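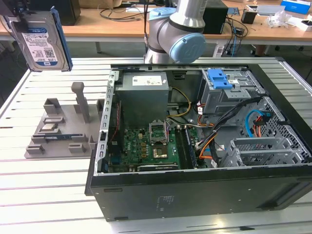
Is it a paid job or are you looking for free help? was the first reply when we mentioned this on the workshop list, and it's a fair question. It is paid. The Kurus build is looking for a part-time bench assistant, and we would also like to hear from people who want to join for single evenings as testers. Both are set out below.

About the build

Kurus is a home-grown robot project at the Arnardóttir Workshop in Primham. We rent bench space there like everyone else. The goal is an arm that can take parts out of old desktop computers and put parts back in: drives, memory, processors. We are doing it in a shared shop, on our own money, with printed fixtures and whatever used computers we can get.

Most of the work at this stage is ordinary bench work. A computer goes on the table with its side panel off, the parts go in the fixture, we run a task, we write down what happened, and we set it up again. The programming is covered. What we lack is hands and patience for the rest.

Bench assistant (one position, part-time)

Eight hours a week, starting in October. Friday afternoon is fixed, because that is when we have the large table to ourselves. The other hours can be moved around to suit you. The position runs to the end of our current bench rental, and we can't promise anything after that.

Pay is $600 a month, paid at the end of the month. A workshop key and your share of the bench rental are included. You don't need to be a member of the workshop to apply.

What you would do:

Set up the computer and the fixture before each run and put everything back afterward.

Stay at the table while the arm is moving, with the stop button in reach. You will not be asked to do this alone until you've done it with us for a few weeks.

Keep the run log. It is a spreadsheet and it has to be filled in while things are happening, including the runs that go badly.

Fix and reprint fixture parts. We use the shop's printers and the files are already drawn, but holders break and slots come out too tight. Some filing and sanding.

Sort the donated computers. A lot of what people bring us is missing something, and it's better to find that out before it is on the table.

Sweep up. Everyone does.
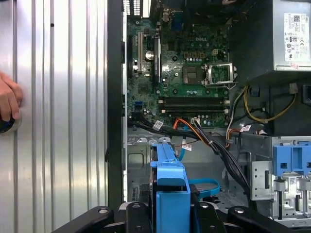
You'd be quicker doing it with a screwdriver, a member told us at the last open evening. For a single computer that's true, and anyone who joins should be comfortable with it. A person can pull a memory module in a few seconds. The arm takes far longer, and it needs somebody there who can tell the difference between a latch that is open and a latch that is nearly open. Speed isn't what we are working on this season. We want the same task to come out the same way every time.

So the work is slow. Some afternoons go entirely on cables. Black cable bundles and small connectors are hard to deal with, and a cable that has moved between runs can spoil the next one. If you like to see something finished at the end of each day, you may not enjoy it.

What we are looking for

You have opened a desktop computer before and can put memory and a processor in without being told which way they go.

You can write a clear note. Full sentences aren't needed, but we have to be able to read it a month later.

You stop when something looks wrong and say so. We would much prefer a stopped run to a bent socket.

You can get to Primham on your own. The last bus back leaves before we usually finish, so a bike or a car helps.

Good but not required: some 3D printing, basic Python, having worked near machine tools. We don't ask for a degree and won't look for one. Applicants should be adults, as the workshop's insurance doesn't cover younger people at the large table.
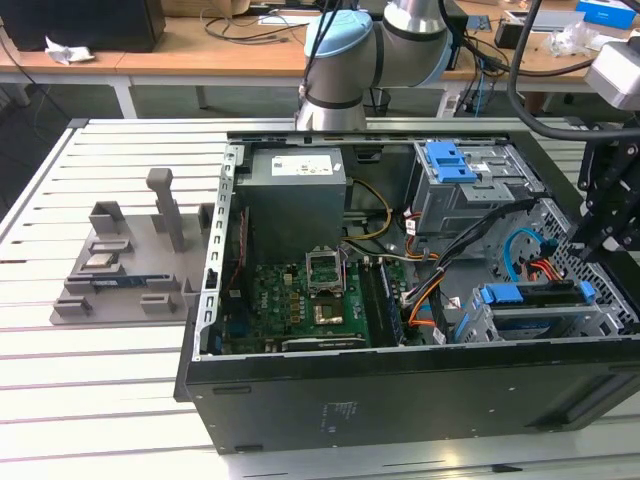 There is some lifting too. Full desktop towers are awkward more than heavy, but you would be moving them between the shelves and the table a good deal. If that's a problem, tell us and we'll divide the work differently. The rest of the job can be done sitting or standing.

We'll show you the arm ourselves over your first few sessions: how to bring it up, how to park it, where not to put your hands. Please don't read up on it specially. Our setup has been changed a lot, and most of what you would find online won't match.

Evening testers (5 places)

Separate from the job, we want five people to come in for single evenings and try out our written setup instructions. You would be handed the instructions and a computer and asked to get the table ready for a run, while we keep quiet and take notes. The arm stays parked until you have stepped back. It's the instructions that are being tested. If you get stuck, that is useful to us — probably more useful than if you don't.

No experience is needed and it helps if you have none. We can't pay a wage for these evenings, but there is hot food, and bus fare or gas money is covered. You may come once or several times.
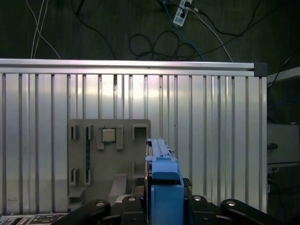
Will I be on camera? asked a tester from the spring round before signing up, and others have wanted to know the same. Yes, your hands and sleeves will often be in view, and sometimes more. The cameras on the arm and beside the table record during runs. We keep the recordings for our own work, and we will ask for your written agreement before using any of them elsewhere. You can say no to that and still take part, in the job as well as the evenings.

Money and parts

Pelto, the repair shop across the yard, has given $500 toward fixtures and spare parts. They have no say in the build and no claim on it. Anything you break in the course of normal work comes out of that fund and not out of your pay. Computers that can't be used again go to the town recycling site, and bench assistants may take leftover parts home once they are logged out.

Before you apply, please note that the shop is shared. There is woodworking going on at the other end most days and it gets loud. Ear protection is on the hook by the door. The heating is turned down at night, so bring a sweater if you plan to use the later hours.

How to apply

For the bench assistant position, write to the Kurus address on the workshop notice board or leave a letter in our tray by the entrance. Tell us what you have built, repaired or taken apart, and which hours besides Friday afternoon would suit you. Half a page is enough. Photos of your own projects are welcome. Please don't send a formal résumé unless you already have one ready.

We will invite people in for a paid trial afternoon at the table and decide after that. Everyone who writes will get an answer.

For the evenings, put a name and a phone number on the sheet under the notice board. Let us know about any food we should avoid.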